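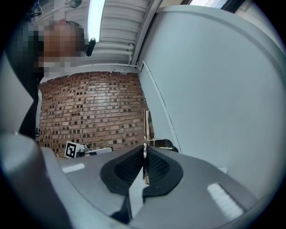
Surachet Chareonsuk came to the last open day expecting to watch and, by his own account, spent most of it holding a gripper. He wrote to us later that the first 90 seconds felt clumsy, that the wrist has to learn to move as if it had fewer joints, and that he would have liked a longer turn at the bench. The turns have been lengthened.

Kulau is a small workshop in Fudcombe. We design and test hand-held grippers, and we record the motions people make with them so that robot arms can be trained on the same tasks. The tools have padded fingers and a light gray plastic body. Square printed markers give the software a fixed reference for position and angle.

The company began as the tooling side of Rastar, a maker of packing machinery, and became independent when the gripper work outgrew it. Design, assembly and recording are still done under one roof. Parts that wear out in testing go back to the person who drew them, usually with a note attached.

Our present line is called Ambaye. It covers the hand-held tool, the matching end piece for a robot arm, and the software that checks each recording before it is stored. Two finger types are supplied: a wide padded jaw for soft or irregular goods, and a narrow pointed finger for thin edges and tight gaps. Changing from one to the other takes a single hex key. The pads are rated for 600 hours of ordinary use -- less if the work is dusty.

Recording is done by hand, in pairs where the task calls for it. One person can run a pick-and-place task alone. Handovers, bag opening and cable work need two tools near each other, and these are the tasks visitors ask to see most.

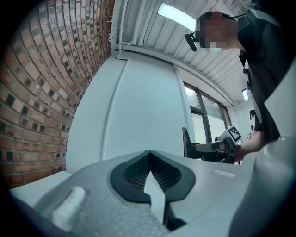 Do visitors need any background in robotics to take part?
None at all. A member of staff explains the grip and the trigger, and each visitor then records a short task and watches it played back on the arm.

Open days are held in the workshop twice a year, with the next one in July. School groups and engineers from other firms are both welcome, although we schedule them in separate sessions. At the last one, visitors made 753 recordings, and the checking software accepted most of them. Rejected ones were nearly all too fast.

Please wear closed shoes and tie back long hair. Bags can be left at the front desk.

Page last revised March 1, 2024.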